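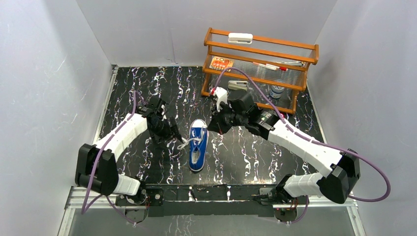

The shoe setup, both arms over the table.

I've spent most of June on one blue canvas shoe, and I'm having a great time. The long-term goal is lacing. The goal for now is much smaller: get our planner to pick a decent place to grab the laces and get both arms there without arguing with each other.

The planner is called Trollisex (Ariel Gatchalian named it, don't ask me). It used to treat the two arms as one big robot and solve for all the joints at once. That's lovely on paper. On a bad day it took 615 milliseconds to come back with a path, and by then the shoe had often been nudged and the answer was stale. Now each arm plans alone, and a small scheduler called Fajardo slides the two paths in time until they stop crossing. Planning fits inside 100 milliseconds, and I can finally read the logs!

Perception was the harder half. Laces are thin, floppy and white, and on a black tabletop full of white veins my first segmentation model was sure that half the table was shoelace. Genowefa Zawadzka suggested I stop asking for a clean mask from one view and score short curve pieces instead, keeping the ones that agree between the fixed camera and the wrist cameras. Veins stay flat on the table plane. Laces mostly don't — and where they do, the eyelets give you something to hang on to.

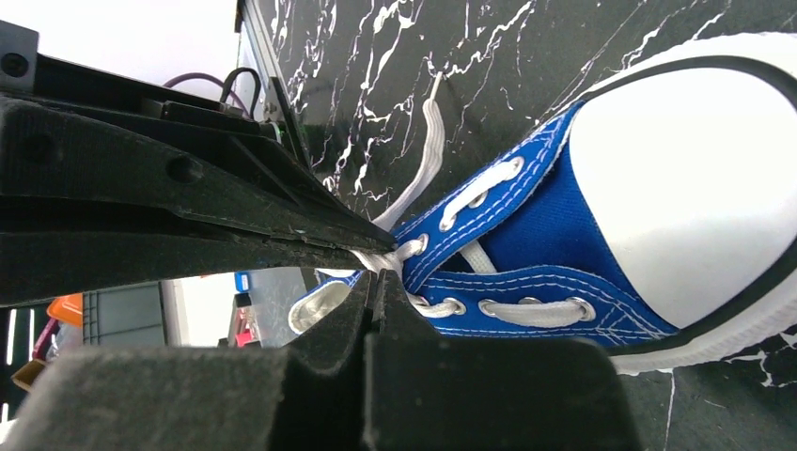 Close up, the wrist camera takes over

Once the fingers are near the lacing, the fixed camera is mostly looking at the back of a gripper, so I hand control over to the wrist view. It runs at 30 frames a second. The loop is simple: find the eyelets, fit the two rows, pick a point between them, nudge the target, repeat. Eyelets are wonderful features, shiny little rings against blue canvas, and even when a bunched lace hides one, the row fit usually guesses where it ought to be.

The messy part is which row is which. If the shoe is on its side, or tilted up between the fingers, "left flap" stops meaning much. I now carry the toe direction along from the last good pose and only let it flip if several frames in a row disagree.

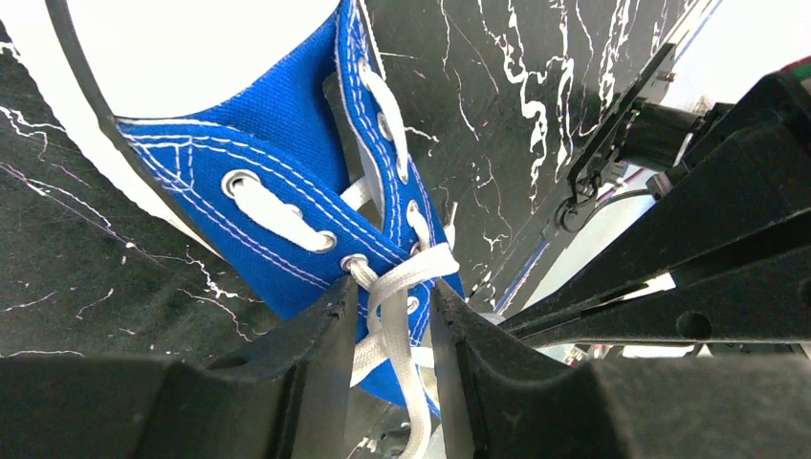
I also rewrote the replay tool, and I should have done that first. You can scrub through a run and see the eyelet fit, the planned path and the finger commands on one timeline. Jennylyn Evangelista found a sign error with it in one afternoon that I'd been blaming on calibration for nearly 30 runs. Ouch, but also, what a great tool!

Next up is the tangle of loose lace near the knot, where my curve pieces join up in very creative ways. If you've worked on anything like it (rope, cables, yarn), please leave a comment. I'd love to compare notes.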